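Kavville Toy Library Newsletter
7 January 2022

Play food sets are back on the loan shelf

The play food sets can be borrowed again starting this week. They went off the shelf in July when the old plastic crates cracked, and it took until now to sort the pieces and find something better to keep them in. Each set now comes in a woven basket with sloping sides. The baskets are shallow enough that a toddler can see what is inside and reach it without tipping everything out.

A set also includes a plate and a flat tray. Members who borrowed the old sets will remember that the dishes were a separate loan with their own card. That is no longer the case. Everything goes out on one card and comes back on one card. 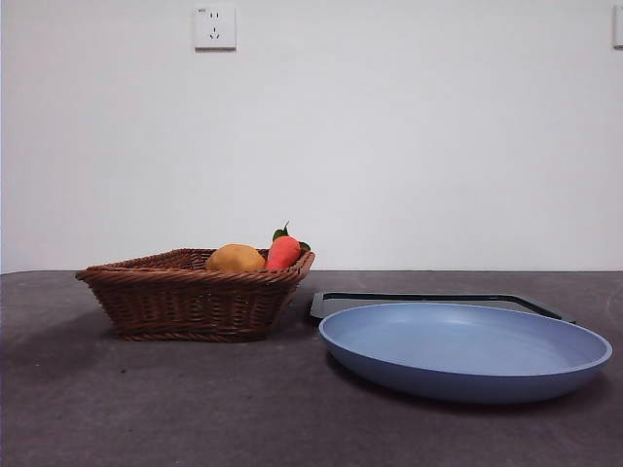 Basket, light blue plate and black tray, with two pieces of toy produce.

The loan period is 27 days, the same as for puzzles. Replacement pieces come from Ballamis and can take a while to arrive, so please tell the desk if something goes missing, even if you expect it to turn up under the couch later. The leafy tops are the parts most likely to get chewed. A chewed leaf is fine to return as it is.

For cleaning, wipe the produce with a damp cloth and a little dish soap. Do not soak the basket. If it gets wet, leave it upside down on a towel overnight before you pack it. The tray can be rinsed in the sink.

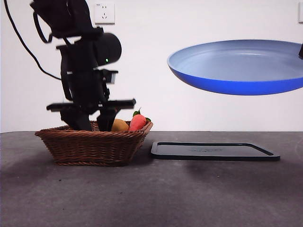
Ronaldo Rivera asked whether a family can take the basket and produce and leave the dishes behind. Yes. Mention it at the desk and it will be noted on the card.

For younger children, start with a couple of pieces and the plate. Moving one piece from the basket to the plate and back again keeps many two-year-olds busy for a good while. Older children tend to use the tray as a counter and set up a store.
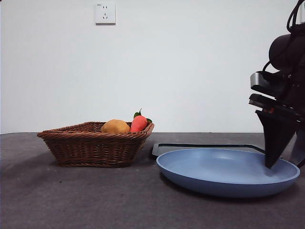

A set on the table, with the plate to the right of the basket.

Sets can be reserved by phone or at the Seltach Street desk. The Pascual Road branch does not have them yet.

17 shares | 3 comments

Dee M.
Can we still return the old crates? I have one in the garage.

Toy Library Desk
Yes, bring it in any time we are open.

Hollis
Ours used the potato as a phone all last summer. Glad these are back.

Contact the desk | © Kavville Toy Library | Back to top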